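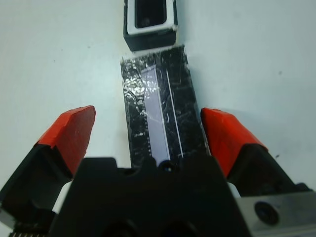
The laundromat on Carrilho Street opens at 5 in the morning, and the woman who owns it is usually there to unlock the door. She bought the business 13 years ago from a couple who were retiring to Lelavon. We talked in March 2022, in the back room where she keeps the books and the spare parts.

"I had never fixed a washer in my life," she said. "The first week, two of them quit on me and I called a repairman. He charged me 640 dollars. After that I got the manuals out and started reading."

Most of her customers live in the apartment blocks on the Vurkton side of the tracks, where few buildings have hookups. Weekends are busy. Midweek afternoons are slow, and she uses them to clean the lint ducts and do wash-and-fold orders for two hair salons and a diner.

Water is her biggest bill after rent. She raised the price of a large load last December, the first increase in years, and put up a sign a month ahead.

"People grumbled a little," she said. "One man told me he'd drive across town. He was back the next Saturday – gas costs money too."

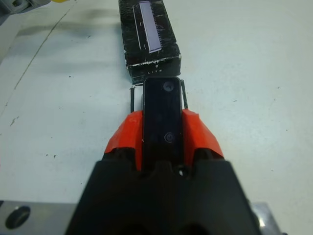
Does she plan to switch from coins to cards?

"Not on the old machines," she said. "The readers cost too much for a washer that may only have a couple of years left. When I buy new ones, they'll take both. A lot of my regulars still save their quarters in a jar."

She is 51 and has no date in mind for stopping. Her son has asked about taking over the evening hours, and she is letting him try it through the summer. He has already moved the folding tables closer to the window, where the light is better. She moved one of them back.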